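6 min read

I've been putting off writing about leftovers for months, mostly out of embarrassment. Then I tipped a whole pot of lentil soup down the sink after New Year's, soup I'd stood over for most of an afternoon, and I thought, okay, fine, let's talk about it.

My problem has never been cooking too much. I like cooking too much! There's a real pleasure in the big pot, the one you need both hands for, and in knowing that tomorrow's lunch is already taken care of. My problem is tomorrow. By tomorrow I've forgotten, or I've picked up a sandwich on the way back from Curkbridge, or I open the door and look right past the soup as if it belonged to somebody else. By day three I'm avoiding eye contact with it. By day five it's a matter for the sink.

So at the start of the month I made myself a few rules, and I've stuck to them for long enough now that I feel all right passing them on.

First, everything gets a date. I bought a roll of masking tape and a marker and they live in the drawer with the forks, where I can't pretend I don't know where they are. I write what it is and the day I made it. I used to think I'd remember (rice looks like rice, how hard can it be?) but a week later all brown sauces are the same brown sauce, and I once thawed what I thought was chili and had gravy for dinner.

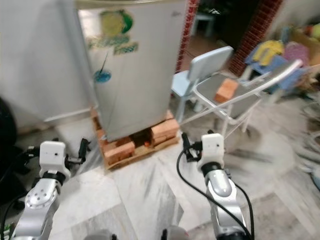 Second, small containers. I used to put the whole pot's worth into one giant tub, and the giant tub is a terrible thing to come home to. It feels like homework. One portion in one small tub feels like a present from a slightly more organized version of me. It also cools faster, so I can get it put away before bed instead of leaving it out on the stove and then lying there wondering whether I should get up.

Third, and I stole this one from my aunt, one night a week is bits-and-pieces night. You don't cook anything new. You pull out whatever's been hanging around, heat it up, put it all on the table in whatever bowls are clean, and people help themselves. The first one we did was half a tray of roasted carrots, two sausages, a scoop of the famous lentils (a new batch, I'm stubborn), some cold noodles and the end of a loaf fried in butter. It sounds like nothing and it was one of the nicest dinners we've had all winter. Everybody wanted the fried bread, so now I save heels on purpose.

A word about rice, as I know somebody will write in. Cool it quickly, put it away within the hour, eat it the next day and heat it until it's steaming all the way through. I don't mess around with rice. Same goes for anything with seafood in it, which in our house gets one second chance and that's all. Beans and stews are far more forgiving, and I'd argue most of them are better on the second day anyway, once everything in the pot has had a chance to get acquainted.

And then there's the door. I used to keep milk there, and eggs, and basically anything I reached for a lot. It's the warmest spot you've got, so now it's mustard and jam and hot sauce, and the milk has moved to the back of a shelf. The leftovers go at eye level, right in front, where the condiments used to have their long and happy retirement.

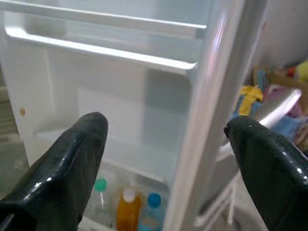 Teguh Santoso wrote back after the last issue to say that eye level is all very well, but he gets better results with a list. He tapes a sheet of paper to the kitchen wall, adds a line whenever something goes in and crosses it off when it gets eaten, and he says his kids fight over who gets to do the crossing off. He also thinks I'm being too generous with my stews: three days, then freeze it or forget it.

I tried the list and lasted 12 days, which for me is very good going. Where it did help was the freezer, since I can't see to the bottom of mine and had clearly been using it as a place to hide things from myself. I found 6 bags of chopped onion in there. Six! I'd been buying onions the entire time. We've had onion soup twice and there's an onion tart planned for when my sister comes.

On the three-day thing, I think Teguh's right and I'm going to tighten up. If the tape says day three and I'm not in the mood, into the freezer it goes, tape and all.

Next issue is soup stock, and in February I want to get into pickles, so if you've got a jar you're proud of, send me what you did. I'm especially after anything with green tomatoes. My last try went soft and I still have 18 jars' worth of opinions about it and only one jar I'd serve to a guest.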